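Setting a Table for a Crowd - Session 4 handout
Napkins, weights and the bare wood table

Right, so last time we did cutlery and I went on far too long about fish knives (sorry!), and we never got to paper napkins at all. They sound like the dull bit. I'd argue they're the bit your guests touch first and most often, and they're also the bit that ends up all over the lawn if you're serving outdoors in June with the doors open.

These notes cover what I'll say in the session plus a few things I always forget. Bring them with you, scribble on them, and leave room at the bottom for your own sums.

Which napkin for which job

Paper napkins come in one, two and three ply, and you really can feel the difference. One ply is for a biscuit and a cup of tea. Two ply is my workhorse - buffets, barbecues, a children's party, anything eaten with one hand. Three ply is for a sit-down meal where you'd like people to think of linen without your having to iron any.

I buy plain white nearly every time. Coloured ones look lovely in the packet, but the dark reds and navy blues can bleed when somebody mops up a spill, and I have a pale tablecloth at home that still bears witness. The Nevwood white two ply is what we'll have out in the session. The Plostex ones are a touch stiffer and hold a fold better, so keep those in mind when we get to the fan and the pocket next week.

How many to buy

My rule is two per person for a seated meal, three for a buffet and four if there are ribs, wings or anything involving sauce and fingers. Then I add a spare packet, always.

A worked one, from the summer supper I did with Jihad Nimri, who ran the kitchen while I ran the room. We had 76 guests at a buffet, so that's 228 napkins by my rule. We put out 300 and took home a thin handful. On the bigger do the year after, we had 379 guests, I worked it out at 1,137, and then I ordered 900 because that's what the shop had in stock. We ran short before pudding! Jihad ended up cutting kitchen roll into squares with the big scissors, and I've been nervous about napkins ever since.

Stacks on bare wood

Lots of you have said you'd like to leave the tablecloth off, and I'm all for it if the table's a nice one. A strongly grained, reddish-brown wood does most of the decorating for you, and white paper shows up beautifully against it. Dust it first, wipe it, then let it dry completely before any paper goes down, or the bottom napkin sticks and tears when you lift it.

You don't have to square your stack up like a pack of cards, either. A loose one with the folded corners turned out at different angles is much easier to take from, and it looks friendlier. I do mine by putting the pile down flat, pressing one finger in the middle and giving it a gentle twist.
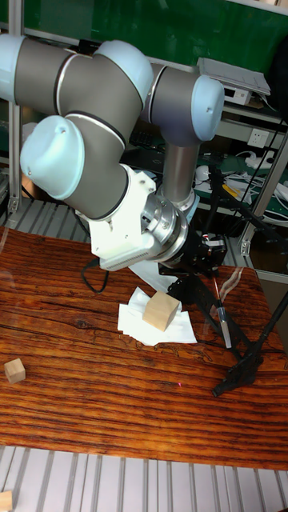
Does the weight on a napkin stack need to be heavy?
Just heavy enough to stay put when a door opens, and light enough that a guest can lift it with one hand while holding a plate in the other.

On the subject of weights, I like plain wooden blocks best. They're cheap, they don't roll, and you can set one at an angle so it looks a bit less like a paving slab. Smooth pebbles are fine too, though give them a scrub and check for rough edges underneath. I'd steer clear of glass for anything outdoors, and of candles altogether. Paper and flame, no thank you.

Sand your blocks before you use them! A rough corner will snag the top napkin every single time. Medium paper first, then fine, and wipe off the dust with a barely damp cloth. If you oil them, give them a few days before they go anywhere near paper, as fresh oil leaves a greasy square.

For next time

Have a go at home with whatever napkins you've got in the drawer. Make one neat stack and one loose one, put a weight on each, and see which you reach for at supper. Bring a packet of something you like the feel of, and a cloth napkin if you own one. We'll start with the fan fold.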